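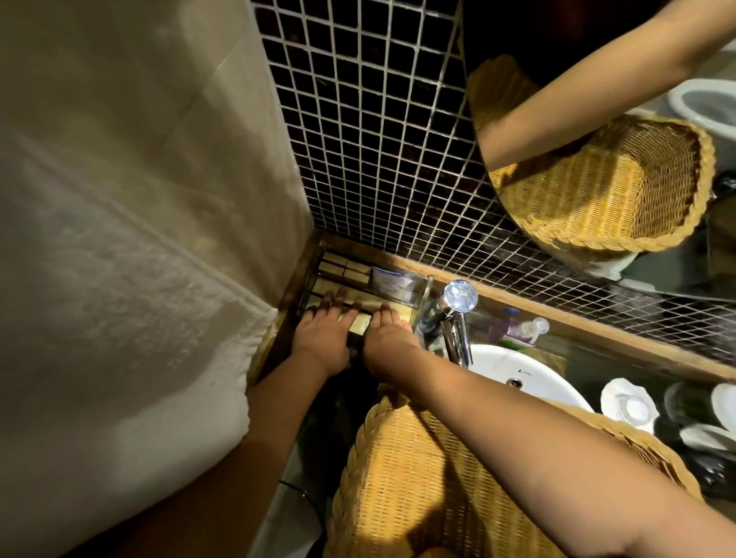 Teaching Ruvora to tidy the bathroom counter

Filed under: Robots, Workshop Notes, Things I Should Have Started Smaller

So the arm finally put a bar of soap down where I wanted it, and let go of it, and backed away without dragging the tray along. I whooped loud enough that somebody came over from the laser cutter to see if I was hurt. I've been building Ruvora for most of a year and this is the first month it has felt like a robot and less like a very expensive desk lamp!

If you're new to the blog: Ruvora is a two-finger arm, mostly printed, with a couple of machined parts in the shoulder where printing kept letting me down. It lives at Navonach, the shared workshop I've been going to on Saturday mornings (and, lately, most evenings). The goal is small and domestic. I want it to sort out the stuff that lives around a bathroom sink: soap, little packets, cups, bottles. Put it all back where it goes, don't knock anything into the basin, don't get wet.

Why a bathroom? Everybody else does kitchens or T-shirts, and a bathroom counter is such a lovely awful mess of problems packed into a tiny space. Glass, chrome, glossy tile, a mirror. Wrapped things that crinkle when you pinch them. Round things that roll. I love it. I want to solve all of it, and I'm going to be stuck on soap until at least the end of the summer.

How the learning part works

I'm not programming the moves by hand. I tried that last year and got an arm that could pick up one particular bar of soap from one particular spot, and if you nudged the soap sideways by a thumb's width it would confidently grab air. So now I record people doing the task with their own hands from head height, and train on that, and then top it up with a smaller pile of recordings where I steer the real arm with a pair of handles. The human stuff teaches it what the job looks like and what order things happen in. The steered stuff teaches it what its own fingers can do.

The software tying that together is called Skernutano, and I wrote way too much of it myself. It takes the video, finds the hands, guesses where the wrist and fingertips are, and turns all of that into a path the arm could plausibly follow. When it's good it's magic. When it's bad it decides that a forearm is a towel.

So far I've got 246 recordings of hands doing bathroom things, and after going through them one at a time with a lot of coffee I kept 181. The rest went in a folder called "no." Mostly the hands had wandered out of view, or I'd leaned in so close that the head-height angle was nothing but knuckles. A few were perfectly good apart from me stopping halfway through to scratch my nose, and I did think about keeping those.

What I've learned about my own hands

This has been the most fun part, and I didn't see it coming. You think you know how you pick up soap! I would have told you that I pinch it. But when I'm working in a narrow tray I hardly pinch at all. I spread my fingers, press down flat and slide. I use the rail as a stop. Half the time the other hand is in there too, just being a wall so nothing scoots away.

An arm with two fingers and no second hand can't do any of that. So for a few weeks I had a beautifully trained model that wanted to press down flat on everything with a gripper that doesn't have a palm. It looked like it was trying to stamp a library book.

The fix was a new fingertip. I printed a wide, slightly spoon-shaped pad for one side and kept the other side narrow, and now it can do a kind of press-and-slide with the wide one before the narrow one closes up. It's ugly and I'm extremely proud of it. The soft rubber on the inside came from a sheet I ordered from Dewulf, cut with scissors and glued on, and I've gone through enough versions to know that the thinner sheet is much better. The thick one squashes and then springs back when you open the fingers, and it flings the packet. Little paper packet, straight off the bench.

Mirrors are the worst (I love them)

Okay, the mirror. Any time there's a mirror near the sink, the camera sees a second arm and a second basket and whatever else is behind you, all moving in the opposite direction. Skernutano used to get very excited about this. It would follow the reflected forearm for a bit, then jump back to the real one, and the path it drew for the wrist looked like a bee's.

I had a long chat about this with Riet De Haan, who has the bench opposite mine and has done a lot more vision work than I have. She asked me why I was letting it look for arms everywhere, when a real arm has to come into view from the bottom or the sides. If a forearm starts in the upper right and hangs there with no shoulder end anywhere sensible, toss it. I had been planning to train a whole separate mirror detector! Her version was maybe ten lines, and it got rid of nearly all the jumping.

It still isn't perfect. Chrome faucets do a tiny version of the same thing, with a bright blob on the handle that blows out the picture right where a fingertip might be. Glossy tiles with white grout are a strange one too. You'd think all those neat lines would help the depth estimate, but the squares look so alike that it sometimes matches one to its neighbor and decides the wall has taken a step forward. My workaround is dumb: I mark the wall once per room as a flat plane and tell the arm it may never go through it. That works great until somebody moves the camera.

The practice counter

I can't bring a real bathroom to Navonach, so I built a stand-in. It's a sheet of board on trestles with an oval cut out for the basin, a narrow tray at the back with rails, a scrap of mosaic tile propped up behind, and a wicker basket down in front. The basket matters more than you'd think. At home you end up reaching over whatever's parked in front of the sink, so your arm comes in high and then dips. With nothing in the way, the arm took a low, lazy route in and clipped the front rail every single time. Put the basket there and suddenly the paths from the recordings make sense, and it comes over the top like a person would. I was so pleased I made it do it again and again until the elbow motor got warm.

One full training run takes around 2,000 steps before the motion stops looking drunk, and I leave it going overnight. I've tried going much longer and it gets weirdly fussy, hovering over the soap making tiny corrections like it's defusing something.

Where it's at right now

Soap bars: good! Not every time, but I'm no longer holding my breath. Small wrapped packets: it can pick them up if they're in a neat block, and it falls apart if one is leaning. Cups standing up are fine. A cup lying on its side is a disaster, and I think I need to record a whole bunch more of those, from different angles, with the cup pointing every which way. Clear plastic anything is still basically invisible to it. I've been sticking bits of paper tape on the clear container so I can work on the rest in the meantime, which is cheating and I'm fine with that.

The other job on the list is the wrist cable. It droops in a loop and it has snagged on the basket weave more than once, and last time it pulled the connector half out and the gripper froze shut on a bar of soap. I have a printed clip designed, it just needs to be a bit wider. If anyone has a favorite way of running cable past a joint that twists, please tell me in the comments, I'm collecting them.

In June I'm hoping to do a proper open evening at the workshop where people can come and mess up the counter and see what Ruvora makes of it. I'll bring extra soap. For now I'm off to reprint that clip, and then it's sideways cups until I can't stand them anymore.

Related posts
Spoon fingers: printing a wider gripper pad
The shoulder bearing, part three
Sorting clips without losing your mind
A cheap pair of handles for steering an arm

Older posts Newer posts Home About Contact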